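About Grurkorier

Grurkorier is a contract cleaning and waste-handling firm based in Zistcombe. It was set up by Heriberto Valderrama and Jhonatan Restrepo, who remain its two directors.

We hold service agreements at 35 sites, mainly offices and small workshops. General waste is bagged and tied at the point of use and moved to a locked store before collection. Scheduling is run from our Millard depot – stock and invoicing are handled at Guzmán House.

Page last revised 2025-09-27. 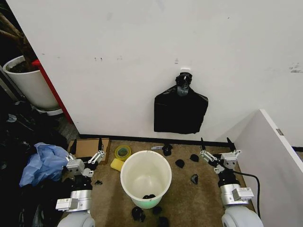
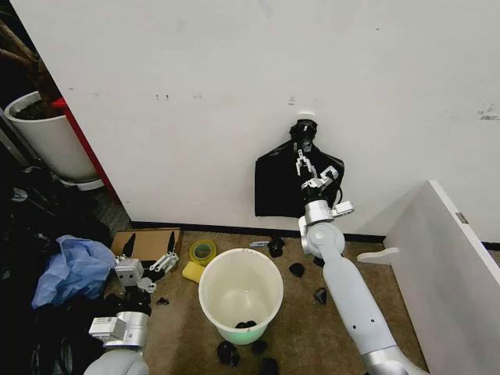 Both photos: tied black bag against a white wall.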